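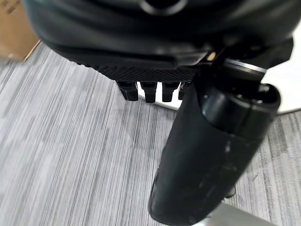 Seul-gi Um wrote in the first week of testing that the old planner treated every pick as if it were the first one, and asked whether the new one could remember what it had learned from the last shelf. That request became the starting point for Palomino 2, the motion planning and perception release that Gulstead is making available today.

GULSTEAD RELEASES PALOMINO 2 FOR WRIST-CAMERA PICKING

Irkuvgate, 21 August 2026 – Gulstead today released Palomino 2, a software package that plans arm and gripper motion from the view of a camera mounted near the wrist. It is meant for teams that pick mixed items from shelves, crates and floor-level boxes, where a fixed overhead camera often loses sight of the item.

The main change is in how the software handles the gripper's own parts. Fingers and housing can cover a large share of a wrist view at close range. Palomino 2 builds a mask of the gripper from its joint positions and updates it with every frame, so that black plastic in the foreground is no longer read as an obstacle. In the previous version, users had to draw this mask by hand and redo it after each change of fingertip.

The second change is a grasp memory. When a pick fails, the planner stores the approach angle and the finger opening, and ranks similar approaches lower for the rest of the session. The memory can be cleared, saved to a file or shared between two arms working on the same cell.

Gulstead tested the release with its integration partner Bristitz on a set of 129 items, including toy produce, small rounded pieces and boxed goods. Median planning time per pick was 66 milliseconds on the partner's standard control computer.

"Blur was the hard part," said Diệp Tô. "The arm is moving while it looks, and soft edges used to throw off the pose estimate. We now weight each frame by how sharp it is – a poor frame still counts, only less." 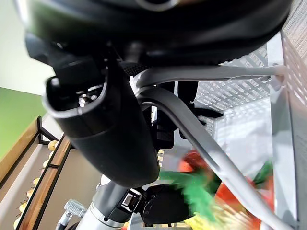

Availability and upgrade

Palomino 2 can be downloaded today by all customers with a current support plan. Existing cell files open without conversion, but hand-drawn masks are ignored and should be removed. The package comes with 23 sample programs and a replay tool for stepping through recorded runs frame by frame.

Support for the earlier version continues for bug fixes only. Questions about upgrading can be sent to the Gulstead support desk in Irkuvgate.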